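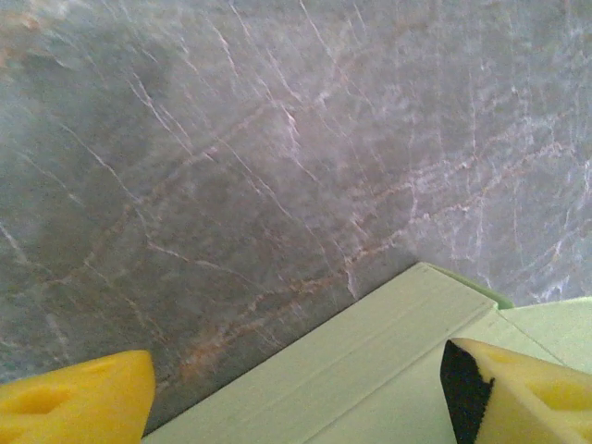 Step 1: Set out the box blank

The Zostarden two-arm kit can be taught to handle folding boxes, and this page covers the setup we used with it. Put the green box piece on the stone top where both arms can reach it. Turn a long straight edge toward the left arm. Leave the creases alone for now.

Open Kornon, the control program that comes with the kit, and load the folding profile. Set the grip force to 19. The default of 700 steps per move is fine for a first try.

Step 2: Check the grip up close

Bring one arm in by hand and watch the wrist camera view as you go. You want to see the fold clearly between the fingers. If the view is soft, raise the wrist a little and try again.

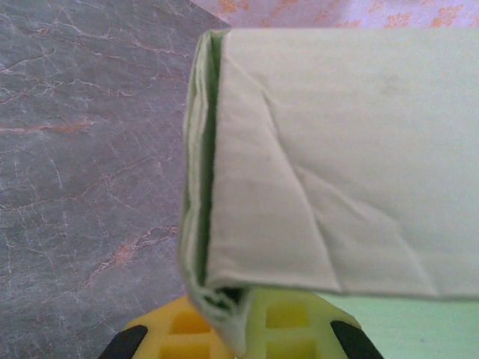

Wrist camera view with the folded edge over the yellow gripper.

Save this position as your start point. Kornon holds nine of these per arm, so give each one a name you will remember.

Step 3: Bring in the second arm

Move the arms in from opposite sides, slowly, and stop before the fingers touch. Before you run anything, look at the cables. They need slack at the elbow, and they should hang clear of the base plates.
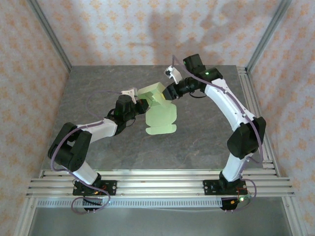 Run the saved moves at low speed first. We keep the speed low until a whole run goes through with no stops, then raise it one notch at a time. The log fills up at nearly 3,000 lines, so export it before a long session. The Clerimow finger set also fits this wrist, but you will have to redo Step 2 after changing over.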